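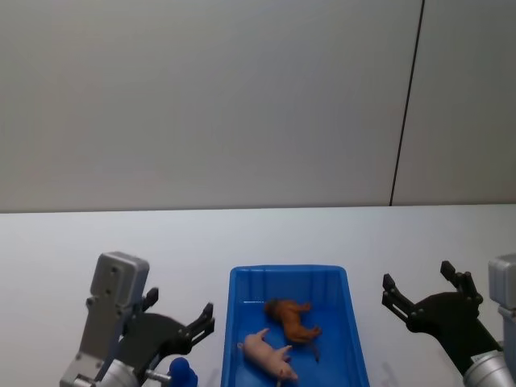

Chapter 7
Sequels, Expectations, and the Announcement Period

7.1 Introduction

A sequel is announced to an audience that already owns a version of it. Players who finished the earlier game have formed beliefs about its characters, its controls, and the way its story ought to continue. The announcement is the first point at which those beliefs meet the developer's plans. This chapter deals with the interval between that first public statement and the release of playable material, referred to from here on as the announcement period.

Chapter 6 treated the internal schedule of a game project, from concept approval to final build. The announcement period overlaps that schedule but does not follow it. A studio may announce during pre-production, when the engine has not been chosen, or a few weeks before sale. The choice affects hiring, press relations, the handling of leaks, and the cost of later changes in design.

7.2 Terms

Three terms are used throughout the chapter.

Numbered sequel. A game whose title places it in sequence after an earlier one. The number is usually read as a promise that the main character or the main plot will continue.

Side entry. A game set in the same world, without a number, and often with a different cast. Players tolerate larger changes in a side entry than in a numbered sequel.

Working title. A name used inside the studio or in early press material. Working titles cause confusion when the press adopts them, and a correction issued later seldom reaches everyone who read the first report.

7.3 The Plolby Case

The main case in this chapter is Plolby, a role-playing game developed by the studio Rovodari. The studio announced a second game in April with a single still picture and two sentences of text. Neither sentence contained a number. Within a day, players on the studio's forum were calling the project Plolby 2, and several news sites used that name in headlines.

The community manager, Teresa Brennan, kept a log of forum threads for the first week. It lists 1187 posts in 192 threads. Of those threads, 61 dealt with the identity of the main character, a matter the announcement had left open. Brennan's log is reprinted in part at the end of the chapter and is the basis for Exercises 3 and 4.

The studio published a clarification on 2023-09-09, stating that the new game was a side entry titled Lubis. By then the assumed title had been in use for months. Section 7.5 examines the wording of both statements and the effect of the delay between them.

7.4 Scope and Prior Reading

The chapter does not cover paid advertising, which is treated in Chapter 9, or the legal protection of titles. Readers should be familiar with the milestone chart in Section 6.2. The second case, Prodov, concerns a strategy game announced late in production and shown with 160 seconds of recorded play. It is shorter and may be read separately.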